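Datasets > Household tasks > Cleaning
5 shares 3 comments

Lomdale Table Cleaning

README

Lomdale is a collection of short recordings of one job: cleaning a table top with a spray bottle and a cloth. It was put together at Gridunstead by Jozef Nijs and Lanying Fang. There are 300 recordings in this release. Each one covers a single go at the table, from picking up the bottle to putting the cloth down.

What is in the folder

recordings/ the clips, one folder per session
notes/ plain text notes typed up after each session
labels.csv start and end of each step
cloths.txt which cloth was used in which session
CHANGES what was altered between releases

The job

The person picks up the spray bottle, sprays the table, puts the bottle back, takes the cloth and wipes. Then the cloth is folded or left bunched up, whichever they would do at home. We did not ask for a set number of wipes or a set direction. Some people go in circles and some go in long strokes away from the body. A few wipe the near edge first and then seem to forget the far side, and these are kept in with the label "partial".

Steps are labelled as follows:

reach_bottle
spray
return_bottle
wipe
put_down_cloth

Folding counts as part of put_down_cloth. In the first release it had its own label, but the two of us could not agree on where wiping stopped and folding began, so it was merged.
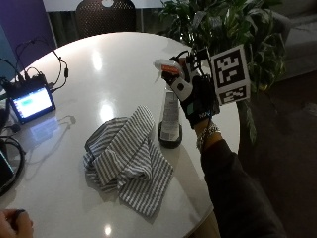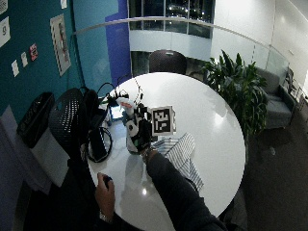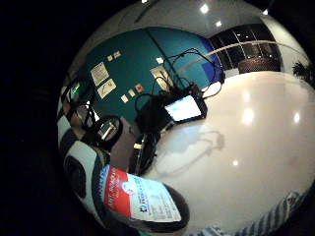

Cloths

Striped cotton tea towels were used for most sessions, and a plain yellow duster for the rest. The tea towels are washed at 50 degrees without softener, as softener leaves a film that smears on a gloss surface. A towel that has been washed many times is limper and bunches more easily in the hand. If you are studying how cloth folds, sort by the wash column in cloths.txt before you do anything else. The duster sheds for its first few uses, so there may be yellow fluff on the table in those clips.

Sprays

The contents are either tap water or a general surface cleaner mixed weak. The spray column in the labels gives "water" or "cleaner". Nozzles were set to mist. One bottle dribbled from the trigger, and the sessions where it was used are marked "drip". It has now been thrown away.

Table tops

Gloss white tops show streaks well under ceiling lights and poorly by daylight. The notes say whether the blinds were down. Things that normally live on a table were left there if the person would usually wipe around them, and moved if they would usually move them. We have not labelled which objects were moved.

Known problems

Several December sessions have the return_bottle step missing, as people held on to the bottle while wiping. This is how they clean and we have left it alone, but it will upset any script that expects all the steps in order.

The word "clean" in the notes is the writer's opinion. Jozef marks more strictly than Lanying. Initials are at the bottom of each note.

Left-handed wiping is thin on the ground in this release.

Related sets

Bosman covers washing up and uses the same step names where it can. Grutar covers folding laundry and has its own naming, so do not merge its labels file with this one without renaming the columns.

Use

Free for teaching and research. Please give the set name and release in anything you publish. Corrections to the labels are welcome, and it helps to send the session folder name along with the row you think is wrong.

Last edited 03/05/2023 by L. Fang

Filed under: cleaning, cloths, table tops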